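13th July

Towels today. All of them, finally. Been putting it off for 9 days and the airing cupboard door wouldnt shut.

Started with the brown ones as they're the worst – bought in the Draken sale, never dry flat, go a bit grey after a few washes. Fung-ping Chou says fold in thirds then roll. Tried it. Looks lovely for an hour.
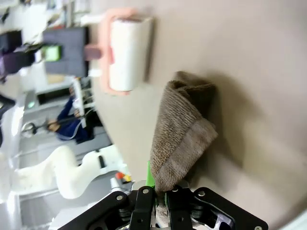
Brown one, mid-fold. Hem at the bottom.

Gave up on thirds and went back to halves. Shelf holds 8 that way if you squash them. The rest can go in the box on the landing untill August, when my sister's lot come to stay.

Bath mats tomorrow. Maybe. Need more washing powder first, and pegs.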